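Waken Bench Rules Pack
Sold by Workero. Written and looked after by Ankit Saxena.
Page last changed Apr 21, 2020

In stock: 638 packs
Order code: WK-12
Suits: small arms and two-finger grippers on a bench or tabletop

Hello! I'm Ankit, and I wrote the Waken pack, so I get to write the page for it as well. It's a set of printed cards, a wall sheet and a logbook that tell people how to set up, run and stop a small robot arm on a table. You get 12 cards, one A2 wall sheet and a 100-page logbook with a sewn spine that lies flat.

I started it when I was looking after the benches at Girkow. We had a perfectly good safety file there, a great thick thing, and people signed the front page and went back to doing whatever the person before them had done. I don't blame them (I'd done the same myself!). What they wanted was something they could read standing up, with one hand on the stop button, so that's how I wrote it.

What the cards cover

Cards 1 to 3 are for before you switch on. Who is running the arm, where the stop button is, what's on the table and what shouldn't be. Card 2 is the one people argue with me about, as it says the stop button gets pressed and tested at the start of every session, even if you were the last one on the bench and you only went for a sandwich. I'm not budging on that one.

Cards 4 to 7 are the table itself. Mark the reach of the arm with tape and keep mugs, phones and elbows on your side of it. Put trays down inside the tape before the arm is live, and write their places in the logbook so the next person can put them back the same way. Leave room for the fingers to open fully beside anything you mean to pick up. Card 6 deals with small things that roll, and I'd read it twice.

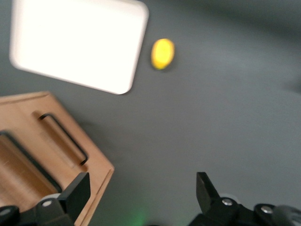 A plain matt surface makes life a lot easier, by the way. I had a shiny white bench top for ages and I was forever squinting at it, trying to work out where a pale tray ended and the table began. Dark grey is my favourite now. If you can't change the bench, a mat will do, but fix it down at the corners or it'll creep.

Cards 8 to 10 are for running. One person drives, and that person says out loud when the arm is about to move. Hands stay outside the tape until the arm is stopped, and I do mean stopped — a paused program can start again while you're leaning over to straighten something. Slow speed for the first run after any change, including the tiny ones. Moving a tray by a finger's width is a change. So is swapping the fingertips.

Cards 11 and 12 are for finishing up: park the arm, open the gripper, check the bolts on the finger mounts by hand, write up anything odd. "Felt a bit sticky on the left" is a perfectly good logbook entry and I'd much prefer that to a blank line.

What it won't do

Please don't buy this in place of a risk assessment. You still need one of those, done for your own arm, your own gripper and your own room, and you need to follow whatever standards apply where you work and the book that came with the machine. If a card disagrees with your maker's manual, the manual wins. Cross my line out and write theirs in, there's a margin for it.

It also isn't meant for big floor-standing machines behind fencing. I've been asked a few times and the answer's still no, sorry.

The bits and pieces

The cards are A5, wipe-clean on both sides, with a hole in the corner and a steel ring to hang them on. Bortolotti do the printing and they've been very patient with me about the yellow. You can write on the cards with a dry-wipe pen, though the older batch did hold a faint ghost of the ink if you left it over a holiday, and we've changed the coating to fix that.

The logbook has one session per page, with boxes for driver, stop test, layout, changes and notes. The layout box is a blank square with a faint grid, for sketching where things sit. No drawing skill needed, mine all look like potatoes.

Buying it

We've sent out 1,503 packs so far. Spare logbooks and single cards can be ordered separately under the same code, just say which you want in the notes box at the checkout. The second edition comes out in May with a longer card 6 and a bigger layout box, and if you buy the present one now we'll post you the new card 6 free when it's ready.

Questions go to the Workero help desk with "Waken" in the subject line, and they'll pass them on to me.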